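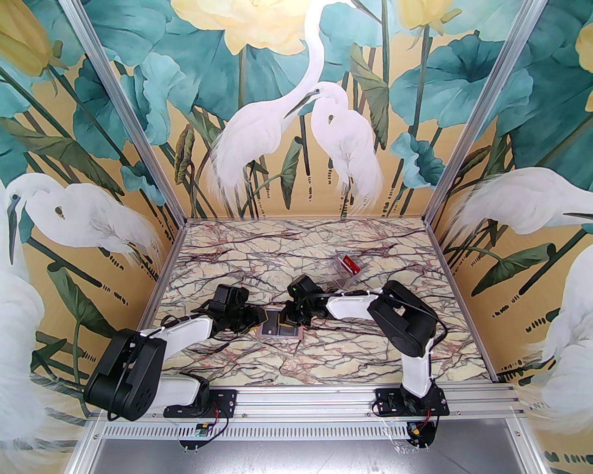
Nevlow Sessions – stems and notes

Version 2, last changed 28th September

This folder has the separate tracks (stems) of the songs I recorded under the name Nevlow, together with the lyrics and a small table of tempos and keys. I put it online because several people wrote to me asking for the voice tracks to make remixes, and sending them one by one by mail was becoming too much work.

My name is Saranya Gowda. I sing and write the words, and I play the harmonium on most songs. The guitar and bass are by Namboodiri, a duo from Watville with whom I have shared the stage many times. They have agreed that their parts are included here under the same conditions as mine.

What is in the folder

There are 152 audio files, belonging to six sessions. Each session has its own subfolder, named session1 to session6. Inside you find the stems as WAV, 24 bit, 48 kHz, and one rough mix as MP3 so that you can hear how I imagined the song. All stems of one song start at the same point, so you can drop them in your program at zero and they will fit together.

The file names go like this: song, instrument, take. For example, riverbed_voice_02.wav is the second take of the voice in "Riverbed". If there is only one take, the number is still 01.

The file songs.csv has one line per song with the title, session, tempo, key and language of the lyrics. The column "click" says yes or no. Songs with no were played freely, and the tempo in the table is then only a help. "Lamp Oil" in particular gets faster after the second chorus, please do not trust the grid there.

The lyrics are in the folder words, as plain text in UTF-8. The songs in Kannada have also a transcription in Latin letters and my own English translation. The translation is for understanding and not for singing.

How it was recorded

Sessions 1 to 4 were made in the back room of Barkeneck, a rehearsal place with a good wooden floor and a very noisy street. You will hear buses in the quiet parts of session 3. I tried to filter them but the voice lost its air, so I left them in. Sessions 5 and 6 I recorded at home with one microphone. The voice has no reverb and no tuning on it. There is light compression on the bass – this was done during the recording and I can not remove it.

Known problems

session2/harmonium_01.wav has a click at 235 seconds.
The right channel of the room microphone in session 4 is lower than the left.
"Small Coins" has no bass stem. We lost the file.
Two songs in session 6 are still missing their translation. I hope to add them in October.

What you may do with it

You may remix, sample, sing over and publish the result, also for money up to 200 copies or a free download. For more than this, please write to me first and we will find an agreement. Please name it as "Nevlow, with Namboodiri" and put a link to this page. I ask you not to use the voice for advertising, and not for training a program which imitates singers.

If you made something, send me a link! I listen to all of them, but my answer can take some weeks when I am playing concerts.

Changes

Version 2: added session 6, corrected the key of "Riverbed" (it is D minor, I had written F).
Version 1: first upload, sessions 1 to 5.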